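Ladico abre en julio su primera casa de huéspedes y promete no poner nombre a las almohadas

La empresa textil Ladico, conocida hasta ahora por vender sábanas a hoteles que después las describían con más adjetivos que hilos, inaugurará en julio un establecimiento propio. Se llamará Casa Grelalus, tendrá 16 habitaciones y ocupará la antigua fonda Pearce, cerrada desde que su último dueño decidió que ya había oído suficientes quejas sobre el desayuno.

La compañía lleva 18 años suministrando ropa de cama a alojamientos ajenos. En ese tiempo ha visto pasar el blanco total, el gris piedra, el otro gris piedra y una breve temporada de cojines con refranes de la que prefiere no dar detalles. Casa Grelalus tomará otro camino: cada cuarto se vestirá con colchas, paños y toallas que no hacen juego, o que lo hacen de una manera que el departamento comercial todavía intenta explicar en el catálogo.

"Durante años le preguntamos al cliente qué color quería y nos contestaba 'neutro'", recuerda Constanza Herrera, directora general de Ladico. "Yo he dormido en muchas habitaciones neutras y no podría distinguir una de otra ni bajo juramento. Mi abuela tenía flores en la colcha, frutas en el mantel y rayas en las cortinas, y en su casa se dormía hasta las once."

La selección de estampados ha corrido a cargo de Fitriani Santoso, que revisó 567 muestras del archivo de la casa. Muchas habían sido descartadas en su día por "excesivas", según consta en las etiquetas, escritas con una letra muy severa. Santoso recuperó las florales y las de cítricos, y pidió por escrito que ninguna fuera rebautizada en inglés.
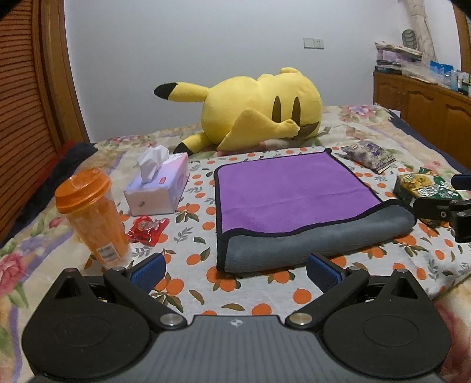 VILLA PEARCE, 26 de enero de 2019

Las reservas para la primera temporada se abren hoy. Las habitaciones dobles costarán 90 euros por noche, desayuno incluido, y el precio será el mismo para quien llegue por la puerta principal, por teléfono o recomendado por un primo. Ladico reconoce que la última vía sigue siendo la más utilizada en la comarca.

El reglamento de la casa cabe en una cuartilla. No habrá carta de almohadas: habrá una blanda y una dura, y el huésped podrá pedir la otra. Tampoco se doblarán las toallas en forma de cisne. La gobernanta, Amancay Paredes, trabajó nueve temporadas en un complejo de playa donde el cisne era obligatorio, y los viernes el elefante, y puso esta condición antes de hablar del sueldo. "Una toalla sirve para secarse", afirma. "Si alguien necesita un ave, tenemos un gallinero detrás."

La reforma del edificio, dirigida por el arquitecto Gervasio Pereyra, ha conservado la escalera, los suelos y un armario de la segunda planta que no pasa por ninguna puerta y que, por tanto, seguirá siendo de la segunda planta. Pereyra propuso en un primer momento tirar tres tabiques para crear "un espacio de transición". La propiedad le preguntó si se refería a un pasillo. Los tabiques continúan en su sitio.

La cocina servirá cenas de jueves a domingo. El plato de la casa será el rollaretti, un canelón enrollado dos veces que la fonda Pearce ya ofrecía y que varios vecinos exigieron mantener en una reunión informativa convocada, en principio, para hablar del aparcamiento. Del aparcamiento se hablará en otra reunión.

Los textiles de las habitaciones podrán comprarse en recepción - sin estrenar, aclara la empresa, tras una consulta que se repitió más de lo previsto. Ladico enviará los pedidos a domicilio y admitirá devoluciones durante un mes, incluidas las de quienes descubran al llegar a casa que su pareja prefería el gris.

Sobre Ladico

Ladico diseña y confecciona ropa de cama, mantelería y toallas para hoteles, residencias y particulares. Casa Grelalus es su primer establecimiento propio y, según su directora general, también el último hasta que se resuelva lo del aparcamiento.

Contacto de prensa

Constanza Núñez, comunicación de Ladico. Atiende de lunes a viernes por la mañana. Las visitas a la obra se conceden con cita previa y calzado cerrado. Los periodistas que deseen probar el rollaretti deberán avisar con un día de antelación y, por favor, no traer acompañantes sin acreditar.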